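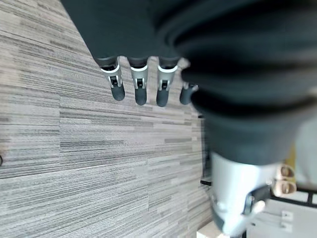 How does a robot learn to tidy up the slippers?

If you have ever taught a younger brother or sister to tie a shoelace, you will know that telling them is hardly any use at all. You can say "make a loop, and then take the other lace round the back of it" as slowly and kindly as you like, and they will still end up with a knot the size of a walnut. So what do you do? You kneel down beside them and you do it yourself, slowly, while they watch, and then you do it again (and probably again after that, with somebody shouting from the door that you are going to be late).

Teaching a robot to use its hands is a bit like that, and on this page we are going to have a good look at how it's done. Our robot belongs to a project called Lovano, and the job it has been learning is putting slippers on a shelf. It sounds like a very small job for such a clever machine, doesn't it? Wait and see!

First of all, what is an example?

When people talk about a robot "learning", they usually mean that a computer program has been given a great big pile of examples and has looked for patterns in them. One example is one go at the job, from start to finish. The robot reaches for a slipper, closes its fingers, lifts, moves across to the shelf, lets go. All the way through, the computer is saving two sorts of thing. It saves what the cameras could see, and it saves what the arms and fingers were doing at that very same moment.

Those two belong together like the words and the tune of a song. If you only had the pictures, the program would know what a slipper looks like and have no idea how far to bend a finger. If you only had the finger movements, it would be waving its hands about with its eyes shut.

But who moves the robot?

Ah, now this is the part that surprises people. While the examples are being gathered, the robot isn't deciding anything. A person is working it, a little like a puppeteer. At Lovano the person wears a pair of special gloves, and when they bend a finger, the robot bends the matching finger. When they stretch out an arm, so does the robot.

It takes a bit of getting used to. You have fingers that can feel, so you know without looking when you've got hold of your toast. The person in the gloves can't feel the slipper at all and has to do everything by eye, and beginners are always closing the hand a little too soon and catching nothing but air. Most people need a good afternoon of practice before any of their goes are saved.

Why have a camera so close to the hand?

Hold your own hand up in front of your nose and look past it. Your thumb is enormous and rather blurry, and your fingers are hiding a good part of the room. A camera fixed near a robot's hand sees things in just that way. The picture at the top of the page came from one of those, and you can find the row of fingertips pointing down, with the floor behind them and the big thumb looming on the right.

It might seem a funny sort of picture to keep. You can't see much of the room, after all. But for picking things up it is wonderfully useful, and that's because the last little bit of reaching is the hard bit. Is the slipper between the fingers and the thumb yet? Is it crooked? A camera up high may not be able to tell, as the robot's own hand can get in the way.

Why have a high-up view as well?

The close camera is no good at all for finding the shelf. For that you want to stand back, and so there is a second view from higher up, looking out over both hands at the room in front. You use your own eyes for both jobs without even noticing: first you look round the bedroom for your slippers, and then you look down at your fingers as you pick them up.

Have a look at the next picture and see how many slippers you can spot. They are on the shelves by the back wall, next to the cream-coloured armchair. While you're there, look at everything that isn't a slipper! There is a laptop on a desk, a little round table with a pair of glasses on it, and a great tangle of cables. The learning program has all of that to look at too, and it doesn't start out knowing which parts matter. It has to work that out from the examples, by noticing that the hands keep going to the slippers and never to the armchair.

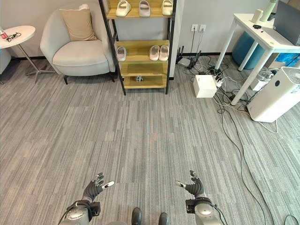 Why do they need so many?

You could probably learn this job from one go. That's because you have had years of practice at picking up cups and crayons and jumpers, and you already know what "put it on the shelf" means. The program has had none of that.

Imagine that every single example began with the same slipper in the same spot. The program might learn to send the hand to that spot and shut the fingers, whether there was a slipper there or not. Move the slipper a ruler's length to one side and it would be in trouble. So the team changes things between goes. They turn a slipper round, or use a different pair, or start with the arms a bit higher, or do it in the evening with the lamps on.

By the end of the summer, Lovano had gathered 3,310 goes at the slipper job. It took around 400 hours, counting all the setting up and the putting back (there is an awful lot of putting back).

Do they keep all of them?

Very nearly. Somebody watches each one afterwards and checks that the pictures and the movements line up. In 2 of the goes the camera had stopped saving halfway through, and in one more the movements had been saved and the pictures hadn't. That left 3,307.

A dropped slipper doesn't have to be thrown away, though. If the person in the gloves drops it, picks it up and carries on, that's a rather good thing for the program to see. Otherwise, the first time it dropped one by itself, it wouldn't have the faintest idea what to do next.

Try it at home

You will need a friend, a slipper, a chair and a scarf.

Put the slipper on the floor near the chair. Tie the scarf over your eyes and let your friend be the cameras. They may only use words such as "left", "down" and "close your hand". See how long it takes to get the slipper on to the chair.

Now swap over and move the slipper somewhere new before you start. Did the same instructions work a second time?

Words to remember

Example: one go at a job, saved from start to finish.

Data: all the saved pictures and movements together.

Training: when the program looks through the examples, over and over, hunting for patterns.

Page last checked 18/08/2025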